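Schüsseln, Chips und zwei Tischdecken

Mittwoch, 25. Oktober

Am Wochenende habe ich endlich die Ecke vom Esstisch in Angriff genommen. Seit dem Umzug nach Telitz im März landet dort alles, was keinen festen Platz hat: Post, Geschirr, Knabberzeug. Der Küchenschrank ist klein, und ich kaufe trotzdem weiter Schüsseln.

Die mit dem Kranich habe ich von Qianru Lu bekommen, als sie ihre Wohnung aufgelöst hat. Sie ist mir für Suppe fast zu schade, deshalb kommt meistens Obst hinein. Die kleine mit dem Hasen und der Aufschrift LEMON nehme ich jeden Morgen fürs Müsli. Sie passt genau in die große weiße, das spart Platz. 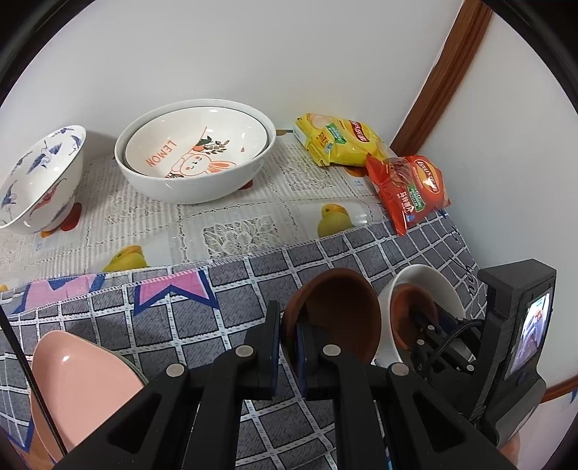
Bei den Decken bin ich noch unentschieden. Die weiße mit dem Spitzenmuster lag schon bei meiner Oma auf dem Tisch und ist empfindlich, Rotwein geht gar nicht mehr raus. Die graukarierte kann bei 60 Grad in die Maschine. Im Moment liegen beide, und das bleibt wohl erst einmal so.

Chips kaufe ich im Asialaden immer zwei Tüten auf einmal, eine gelbe und eine rote. Die rote ist meistens zuerst leer. In den Schrank passen sie nicht, ohne dass man sie zerdrückt, also bleiben sie an der Wand liegen.

Als Nächstes soll ein Regalbrett her, 15 cm tief und 800 mm lang, mehr gibt die Wand nicht her. Im Baumarkt trug das passende laut Schild bis zu 300 Newton, das müsste für die Schüsseln reichen. Gekauft habe ich es noch nicht, mir fehlen die richtigen Dübel.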